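The Wash Shelf at Plekdale: a small gallery

Every August we turn out the bathroom things at Plekdale before the late summer guests come, and every August I mean to write it up and then get distracted by the jam. This year I've managed it! The house has been in the hands of one family or another for 96 years, and I suspect the bathroom shelf has been untidy for most of them. Mechthild Prantl, who married into the place and has far more patience than I do, chose the papers and the stone, and I have been allowed to choose the cloths, so you may judge for yourselves which of us has the better eye.

Roses, bows and marble

The paper first, as it's what everyone asks about. Big pink blooms, blue bows and a lattice of twisted pink ribbon on a pale ground, with little blue flowers dotted in between. Mechthild found it at Wieser in Grovham and carried the rolls home on the bus (two trips, and she won't hear a word about delivery charges). I was doubtful, I'll admit, and wanted plain cream. With the white tubes scattered over the marble in front of it, pink caps and all, I've come round completely.

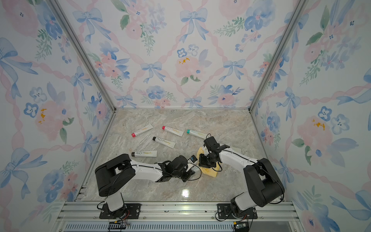
The yellow cloth

I'm very fond of a yellow cloth. We've had blue ones and a rather grim grey set that made everything look like the inside of a garage, and I went back to butter yellow with great relief. Microfibre is kind to polished stone, and it folds up small enough to live behind the taps.
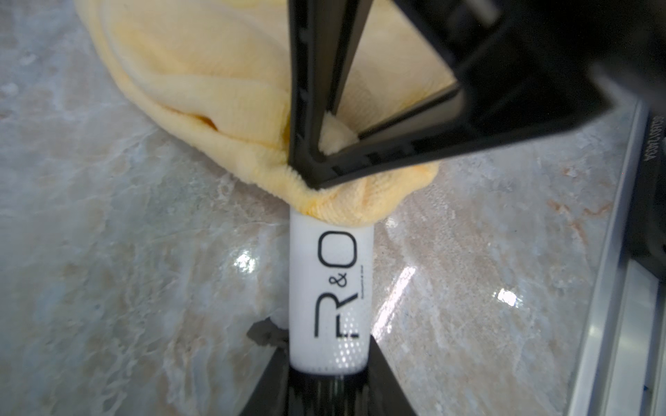 They do need washing by themselves the first time, at 46 degrees if your machine has an odd dial like ours, and please no softener, which clogs the fibres and leaves smears all over the marble. Silvan Zürcher from the flat upstairs swears by a drop of Grenura in the rinse. I've tried it and can't say I noticed much beyond the smell, but it's a nice smell.

Toothpaste

We keep more toothpaste than any household could need, partly for guests who forget theirs and partly because I can't pass a good tube without buying it. The R&O ones are my favourites for looks: big teal letters on white, one with a dark navy cap and another with a bright teal one. The Ageratum Smokers Toothpaste is a name I enjoy saying aloud.

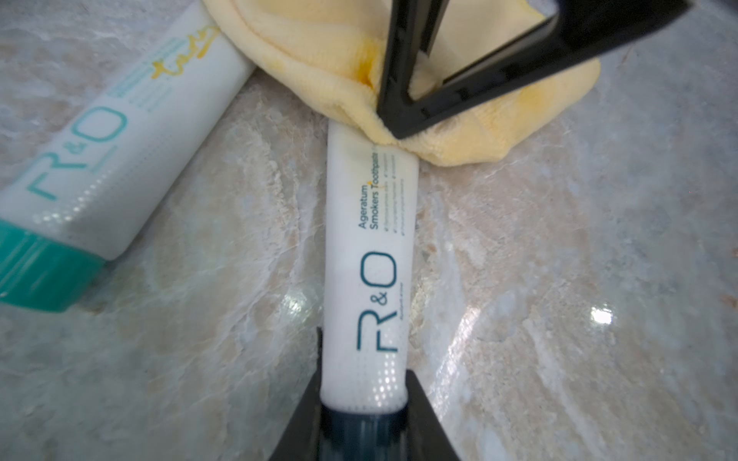 I squeeze from the flat end and Mechthild squeezes from wherever her hand happens to land, and after all these years we've settled on having a tube each. Guests get their own, in a glass by the basin, and may do as they please.

A last wipe

Pale stone is lovely until the morning sun comes in, and then you see every dab and dribble. I go over ours at 4 in the afternoon when the light has moved off, turning the cloth as I go so there's always a clean fold to work with. There's the odd speck of lint to pick out afterwards, but I rather like the fussing.

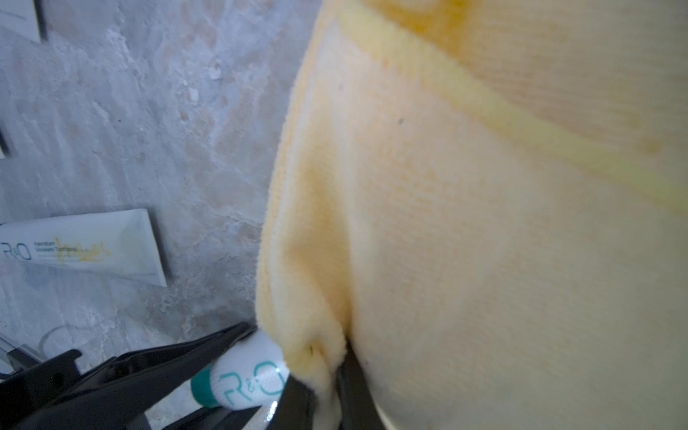

Still to come

The towel cupboard, when I can face it, and the mirror on the landing if Silvan remembers to bring back our steps. Mechthild has a few rolls of the paper left over and is eyeing the inside of the linen drawers, so I'll add those too once she's made up her mind about the paste.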